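Pludero sets out pad and screw checks for its hand-held grippers

November 13, 2020

Pludero has changed the way it looks after the hand-held grippers used in its household fabrics work, with a fixed service interval for the jaw pads and a new order of work for the linkage arms. 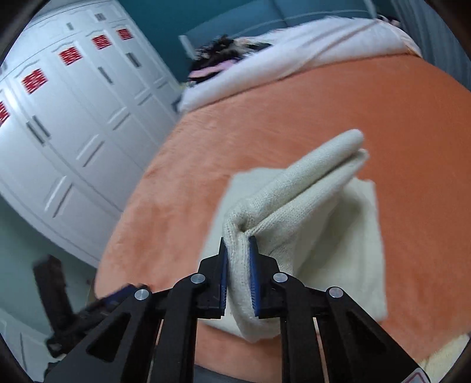 A fold of cream knit held between the two ridged blue pads of a hand-held gripper.

The new routine was drawn up at the company's workshop in Molstead and has been in use since September. Under it, the blue pads on both jaws are inspected after every 90 grips on knitted or towelling items, and replaced as a pair after 845. Until now the pads were changed when the person using the tool reported that cloth was slipping, and a left pad was often replaced without the right.

The workshop said the old arrangement gave uneven results on soft items. A worn pad next to a fresh one tends to let one side of a fold creep, and the fault is easily mistaken for poor alignment in the arms. Several tools had been sent back for realignment when they needed only pads.

Inspection is done with the gripper off and the jaws open. Lint is brushed out of the ridges along their length with a dry nylon brush, then the pad is wiped with a damp cloth and left to dry. Solvent cleaners are no longer allowed, as they were found to harden the pad surface. A pad is rejected if the ridges have worn flat at the tip, if an edge has lifted from the jaw, or if it feels glazed under a fingertip.

New pads are fitted with the jaws closed on a paper strip. The strip should pull out with light, even drag along the whole pad. If it comes free at one end and sticks at the other, the pad is taken off and seated again before anything else on the tool is touched.

The second part of the routine covers the black plates that make up the linkage. The round-headed screws on the arms are now checked from the inner pair outwards, a quarter turn at a time, with the jaws moved through their full travel between each pass. Molstead had previously tightened each arm fully before starting the next, and found that this could pull one jaw slightly ahead of the other. No more than 3 passes should be needed. A tool that still binds after that is withdrawn and stripped down on the bench.

The openings in the plates are also to be cleared of fluff at each inspection. Plush blankets are the worst for this, according to the workshop notes, and loose fibres can work their way from the plates into the pivots - where they are much harder to remove.

After service, each gripper is tried on real cloth before it goes back into use. The test is a simple one: the jaws are closed on a fold of knit laid over a bed or other soft surface, the fold is lifted clear, held and released. It is then repeated with a thicker item. Earlier tests used a foam block on a hard bench, and tools that passed on the bench did not always pick up thin fabric well on bedding.

The routine takes one person less than half an hour when no parts are needed. Spare pads are kept in matched sets of 2 and are supplied by Ultard, which also makes the replacement pivot bushes. Sets are not to be split, and any single pads left over from the old system should be returned to the Molstead stores.

Service records are now kept on a card stored with each tool, showing the grip count at the last inspection, the date of the last pad change and the result of the cloth test. Cards from the first period are being collected to see whether the 90-grip inspection interval is too short for smooth fabrics such as sheets and pillowcases.

The same routine will be extended to the Mousavi site once its bench has been fitted out. Until then, grippers in use there will continue to be sent to Molstead for service.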